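"I did the job the robot is learning," says the kitchen hand we spoke to at Tukeo, which cooks and packs chilled meals at its plant in Hatham. After nine years on the vegetable line, she was moved last March to the automation room, where she resets the objects between attempts and marks each one pass or fail. She agreed to talk if we left her name out.

The room has a play kitchen in it. The arm handles toy food there, and the company's newsletter calls this "the future of prep."
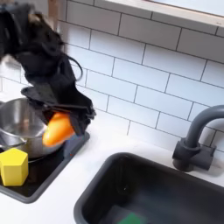

Tristska Dumitrescu
Staff writer, work and wages
16 February 2025

I asked her what a good day looks like. "Carrot goes in the pot, carrot comes out of the pot," she said. "I write it down. Then I put everything back a bit crooked so it doesn't get used to one spot." Her log had reached 3,182 attempts when we met. She would not say how many were passes, and the company would not either.

Managers told staff the arm would take over the dull lifting and leave people the skilled part. She has her doubts. "Which part is skilled? On the line I could tell a bad carrot by the feel of it. You can't write that on a sheet." Her pay has stayed the same. Her hours are steadier and her back is better, and she wanted both of those printed.

What she misses is the talk. The line had a dozen people on it, and now she spends most of the shift with one engineer who wears headphones. "He's nice enough. But I used to know whose kid was sick."
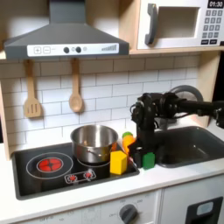 The practice kitchen at Tukeo, with the gripper down by the green block.

Tukeo employs 217 people in Hatham. A spokesperson told me by email that there are "no current plans" to cut jobs. I have been sent that sentence by other companies, and I asked what "current" covered. The reply said the question would be looked at after the trial. There was no end date for the trial.

I put this to the kitchen hand and she shrugged. "They don't know. I think that's the truth of it – they bought it and now they're finding out." She does not expect to see an arm on the real line before she retires. A toy carrot is always the same carrot, she pointed out, and the plant gets them muddy, split and forked.

Would she go back to the line if they asked? She took a while over that one.

"For the people, yes. For the cold, no." Then she looked at the clock and said she had another 20 to get through before lunch.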